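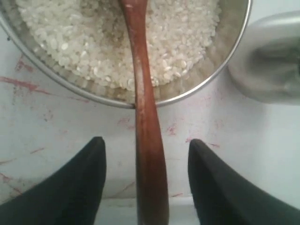
The kitchen of the Gillies is on the ground floor, behind two doors which both stick a little in cold weather. The woman who runs it asked me not to print her name. She said the regulars call her "the cook" and it is enough. We talked on 11/16/19, in the hour after the lunch service, while she was writing the order for the next morning.

She buys short-grain rice and no other kind. "People ask me for the long one, for salad," she said. "I tell them to go to another place for salad. My dishes are made for rice that holds together."

The rice comes from a mill shop in Cetholm, in paper sacks. She used to buy from a bigger supplier, but in March the price went up and the grains were often broken. She showed me with two fingers how small the pieces were. "When it is broken, it makes glue. You wash and wash and the water is still like milk."

I asked her how she measures. She does not use cups. For the small pot she weighs 900 grams of dry rice and writes it on a piece of tape on the shelf, so that the morning person does not have to ask. The rice waits in a steel bowl with a spoon in it. She is strict about the spoon.

"Always wood," she said. "A metal spoon in a metal bowl, all morning, this noise, I cannot work. And I don't want them to use the hand. The hand was just holding an onion."

The wooden spoons need some attention. She rubs them with oil every few weeks and leaves them overnight on a towel. A new spoon, she told me, is rough for a long time and then one day it is good, and you do not remember when it changed. She has thrown away only one that she regrets. It was cracked along the neck, and she kept it for a year after it cracked.

About the steel bowls she is less sentimental. They came from the Grommont hotel when it closed its dining room and sold the equipment by the box. "I wanted the trays. The bowls were in the same box." Some of them have a cloudy inside which does not go away with normal soap. She tried vinegar, and it helped for a week. Now she leaves them as they are.

The washing of the rice is the part she likes to do herself. She fills the bowl with cold water, turns the rice with an open hand, pours the water off, and does it again, usually 5 times. Then it rests in a sieve. She was not able to tell me exactly how long it rests. "Until I have finished the carrots," she said, and then, after thinking, "But if there are not many carrots, longer."

I wanted to know if she ever cooks rice at home. She laughed at this. At home she eats bread and soup, and on her free day her sister cooks potatoes.

In her notebook she keeps the number of lunches for each month. The last full month was 1,271, the highest since she started. She turned the page to show me, then turned it back and continued with the order: eggs, leeks, two sacks from Cetholm, dish soap. She asked me how to spell "parsley" and wrote it down before I had finished.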